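Print this page | E-mail this page
Reading time: 2 minutes

Counting the minutes: how Ernelus rates a substitute

Bernd Böttcher has kept the football ratings at Ernelus for two seasons, and his method for substitutes is narrower than most. A player enters the table only after 990 minutes on the pitch. Below that, he said, "the spread is wider than the thing we are measuring".

The current set holds 408 players, of whom 215 came off the bench more often than they started. Each appearance is split at the minute of entry, and the score at that point is stored with it. 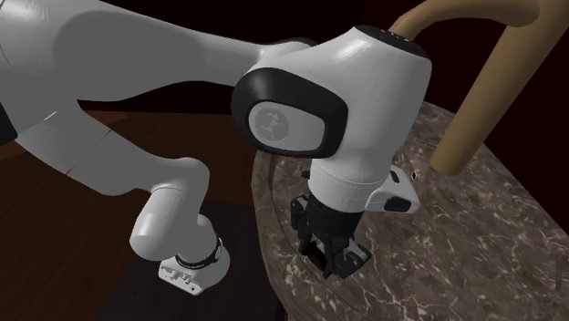 DOMPORT, August 16, 2024 – Böttcher said the score at entry matters more than the opponent. "A forward sent on at 2-0 down faces a deep defence. His shot count drops and his pass count rises. You have to correct for that first."

The correction is done in Zikar, a plain statistics package. Red cards are handled separately, and stoppage time is counted as played.

Asked whether the ratings help anyone placing a bet, he was brief. "They describe past matches. The price has usually moved by the time a line-up is out."

A revised table, with goalkeepers left out, is due in September.

Related items
Jaidee cup draw: seeding rules explained
Away form and travel distance
How extra time is recorded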